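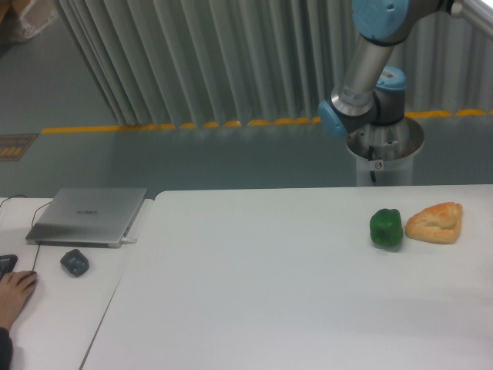

4.2 Reflected glare and reported eye strain

Glare was recorded separately for direct and reflected sources. Direct glare was taken as any lamp or window within the normal field of view of a seated worker. Reflected glare was taken as any bright patch on a surface that the worker had to look at, or look past, to carry out the task. The second kind is harder to record, as it moves when the worker leans or turns, and a single reading at head height will often miss it.

Staff at the Kelham and Trevwood sites returned 224 usable forms. Each form asked for the main task, the hours spent on it, and any eye strain or headache felt by the end of the shift. Workers who spent most of the day at a screen reported direct glare from windows more often than anything else. Bench workers named the bench top and the fittings near it. The two groups were therefore kept apart in the analysis, although this left 47 forms in the smaller one.

Bare metal and pale work surfaces pose different problems (Figure 2). A matt white top spreads light evenly and raises the general brightness of the area, which can be tiring over a long shift but seldom hides detail. Polished metal returns a small, sharp image of the lamp. The light level on the bench may be well within the usual limits while this image remains troublesome.
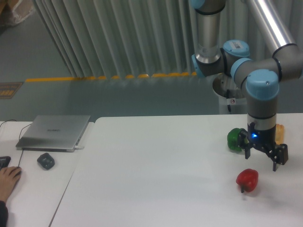 Figure 2. Overhead lighting reflected in metal surfaces above a white tabletop.

Light levels at Kelham were set close to 1000 lux at bench height before the forms were handed out. At Trevwood they were left as found - the lamps there are on a shared circuit and could not be dimmed by room. Forms were coded by Thampi and Poduval working apart, and differences were settled by going back to the written comments. Where a comment could be read as either kind of glare, the form was left out of the comparison but kept in the totals for headache.

Age was not asked for at Trevwood, so its effect is examined for Kelham only in Section 4.3.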